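Teaching by hand at Telell

The woman who runs demonstrations at Telell started out on remote control. For 2 years she sat with a headset and a pair of joysticks, steering an arm in the next room. "You get good at it, but you never get quick," she says. "Picking up a cup took me 20 seconds. My hand does it in two."

She now works mostly with a hand-held gripper. The operator holds the tool, squeezes, and does the job directly at the table, with a camera on the tool recording the view. The recordings are then used to train an arm carrying the same kind of fingers.

Her group began with the method in March, on a project called Multik, which deals with ordinary table clearing. The target was 200 demonstrations of each task. She says the first batch was thrown away almost entirely.

"We moved like people. We grabbed things on the way past, at odd angles, without stopping. The arm couldn't follow half of it." Operators are now told to come in straight, close, wait a moment and then lift. New starters get 7 practice runs before anything is kept.

Remote control has not gone away. A colleague at Jirgate, who shares some of the work, still prefers it for heavy items and for anything near the limit of the arm's reach. "If you drive the real arm, you can't ask it for something it can't do," he says. "With the hand tool you can, and you find out a week later."

She agrees with that, and checks the reach of each recording before it goes in. Her own complaint is with her wrist, which aches by mid-afternoon. They swap over every hour.

Asked what she looks for in a good demonstration, she talks about the fingers. Both should meet the object together. If one touches first, the object gets pushed sideways, and the arm will learn the push along with the grasp.

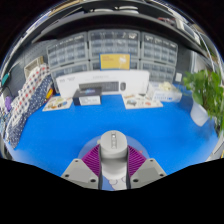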